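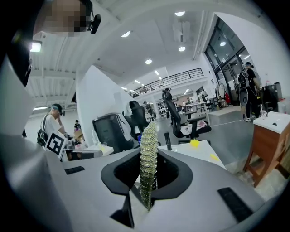 Equipment Plan and Budget, Hand-Held Gripper Project
Khumalo Lab, student report, Jul 4, 2023

Our job this term was to decide what to buy so the project can run from October with more than one gripper. We had a ceiling of 2912 dollars and our final list comes to 2895, so we made it with 17 dollars left over (we checked the sum three times!).

What we priced

We got quotes from two suppliers, Fister and Veko. Fister sells a finished gripper with the camera mount already on. Veko sells the parts and you print the housing yourself. At first we all wanted the Fister one, but one unit would have taken more than half the money. Going with Veko gets us two full sets plus spare fingers, and we get to learn how the thing goes together, which was the most fun part of the planning for us.

Other items on the list:

Marker cards, printed and mounted
8 memory cards
Two padded cases
Small objects to pick up, 300 dollars

The objects line got the most debate. Springs, coils and other tall narrow things are great to practice on, and we wanted plenty of shapes and sizes.

Still open

Shipping from Veko is a guess until they confirm the weight. We also left out extra tables, as the Wenen building has some we can book. If shipping comes in high, we drop one case and order it later.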